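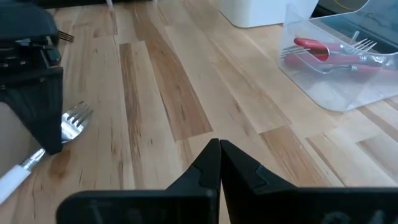

Dratby needs operators for the Lemma fault study, Skellstead building, Sodora. Paid, on site, short contract. In February the right arm on our two-arm cell moved when the operator had let go of the controls. No injury, one cracked fingertip and a bent fork. We stopped the cell that day and have been running it at reduced speed since, with extra checks. Task is cutlery sorting, forks mostly, some already in the clear bin and some out on the wood, and the two arms work close enough together that an arm drifting when it shouldn't is a real problem. We want people who will run the task over and over, stick to a script, and say so the second something feels off.

14 places. First come first served once you pass the trial session.

What went wrong, short version

Operator lets go of the leader arms. Follower arms are supposed to hold position. Left one held. Right one carried on down and sideways, pressed a fork into the table, then stopped when the E-stop was hit. Log shows the hold command went out. Log also shows the right arm acknowledging it, so either the log is wrong or the arm is. We went back over 2,440 recorded runs and pulled 392 with a late hold on the right side. Most are tiny, a hair of travel, you would never notice while working. A few are not tiny.

What we don't have is a way to make it happen on purpose. Swapped the cable, swapped the power supply, still there. Zhiqiang Pan on controls thinks it depends on how the operator releases (quick release, slow release, one hand before the other) and our three regular operators all do it the same way by now. Hence this call. New hands. 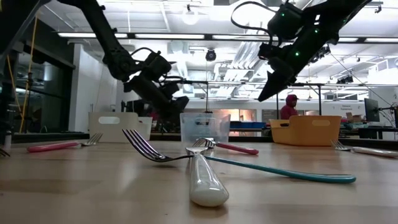
Lemma cell, forks on the table and three bins behind them.

The work

- Drive both arms from the operator chair. Pick up a fork, put it in the bin the script calls for, repeat
- Release the controls when told, the way you are told. Script changes every block
- Keep your hands where they are after release untill the supervisor says clear
- Call "stop" out loud if the arm moves when you are not moving it. You will never be marked down for a false stop. Please call it
- Short written note after each block. Two lines is fine, spelling not important

Sometimes you'll be asked to do spoons as well. Same rules.

Every session has a supervisor on the E-stop, and the supervisor does nothing else, no phone, no laptop. If the supervisor has to step away the session pauses and power to the arms comes off. Nobody reaches over the table with the arms powered. Dropped fork stays dropped. This is the one rule we send people home for.

Pay

$845 for the full set of sessions, paid at the end of the contract. Trial session paid separately whether you are picked or not. If we have to cancel a session because the cell is down (it will happen, this is a fault study) you are paid for it anyway.

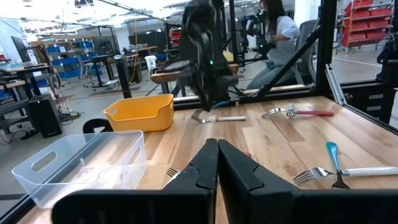 Lingyun Qiu
Cell Safety Lead, Lemma

A few things I get asked, so putting them down in one go.

Do I need robot experience? No. Some is OK but if you have spent months on a rig like ours you probably have the same habits as our own people, and for this I'd take someone who has never touched one. Tell us either way.

Where do I sit? On an office chair outside the black frame, with the teleoperation arms in front of you, facing in. The other arms are the ones that do the moving. You shouldn't need to be inside the frame for anything. Resetting the table between blocks is done by staff with power off.

Is it safe? Safer than it was. Speed is capped, grip force is capped, and there is now a separate cutoff that doesn't rely on the hold command at all. We tested the cutoff on both arms before writing this ad. What I can't promise is that the right arm will hold every time, that is the whole point of the study. If being near a machine that may move unexpectedly bothers you, this isn't the one for you and no hard feelings.

Glasses, gloves? Safety glasses provided. No gloves, we need your normal grip on the controls. Long hair tied back if you come past the line on the floor for the walk-through.

Left handed? Yes please. We have no left handed operators at present and Zhiqiang badly wants some.

Will I be recorded? Arm data yes, and the cell cameras run the whole session. You might be in view. You sign a form for this before the trial and get a copy. If you don't want to sign we can't use you, sorry.

You need to be

18 or over
Able to sit and use both arms for a block at a time, with breaks
OK with repetitive work. Really repetitive. It is forks
Able to follow spoken instructions in English and to speak up loudly
Free for weekday sessions at Skellstead, mornings or afternoons but pick one and stay with it

Not suitable if you have a wrist, elbow or shoulder injury right now. Ask us if unsure, we may be able to adjust the chair and rig height.

To apply

E-mail the Lemma desk using the link on this page. Put FAULT STUDY in the subject line. Say mornings or afternoons, which hand you write with, any experience with remote controlled equipment (games count, put them down), and a phone number. No resume needed. We'll call to set up a trial session and the safety walk-through, both done in the same visit. Bring photo ID for the front desk or they wont let you up.

Current Dratby staff can apply, but clear the hours with your manager first, and anyone from the controls team is out.

Call stays open until the places are filled.

Print this page | E-mail this page | E-mail the Lemma desk
Last updated: Apr 17, 2023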